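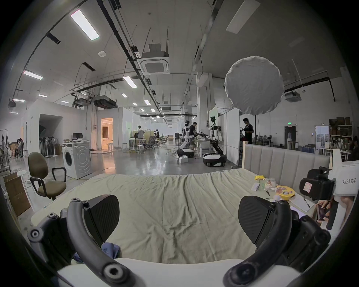 Bed clutter

Bed clutter is the collection of small household items left on top of a made or partly made bed. It is a common form of domestic clutter, along with the kitchen counter and the entry table. The items are usually in daily use and have a storage place somewhere else in the home. A bed attracts them because it is a wide, low, soft surface that stays free for most of the day.

Typical contents

The objects fall into a few loose groups. Clothing and cloths are the most frequent, often a single shirt or towel dropped near the edge. Paper goods include notepads, loose sheets, cards and receipts, often with a pen left on top. Electronics include phones, remote controls and game controllers together with their cables. Snack packets, plates and tins make up a further group. Small tools such as scissors are less common but are treated separately in most tidying guides, as they can cut bedding or be sat on.

Items tend to gather toward the headboard or along one side, within reach of a person sitting up. Cloth is more often found near the foot or the open edge.

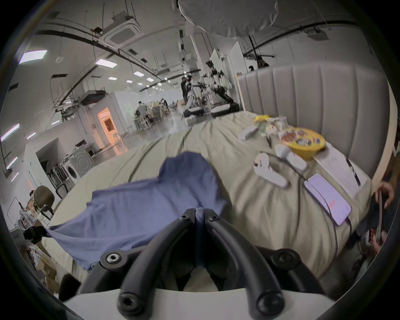
A blue cloth spread on a bed, with a phone, paper and pen, and other small items on the same cover.

Effect on bedding

Loose objects press folds into a sheet or duvet cover, and plain pale fabrics show these folds more than patterned ones. Uncapped pens and open food are the usual sources of stains. Cables left under a cover may be pulled from the device when the bed is made. A phone should not be charged under a pillow or folded blanket, where heat cannot escape.

Upholstered headboards with vertical panels or stitched channels collect crumbs and dust in the seams. They are cleaned with a soft brush attachment, working from top to bottom.

Clearing methods

The usual order is to remove sharp items first, then food and dishes, then electronics, then paper. Cloth is left for last. A shirt or towel is spread flat, smoothed from the center outward, folded in half lengthwise and then folded again to the width of its shelf or drawer. The cover is straightened once the surface is empty.

The Wosell method, named for a home organizing handbook, uses a shallow tray 65 centimeters long. Everything except cloth goes into the tray, which is carried from room to room until it is empty. The Minalo method sorts on the bed itself and allows five minutes.

A household survey published by Sawatzky drew 892 replies. Of these, 598 reported at least one item other than bedding on the bed at midday. Phones and clothing were named most often.

See also

Bed making
Laundry folding
Nightstand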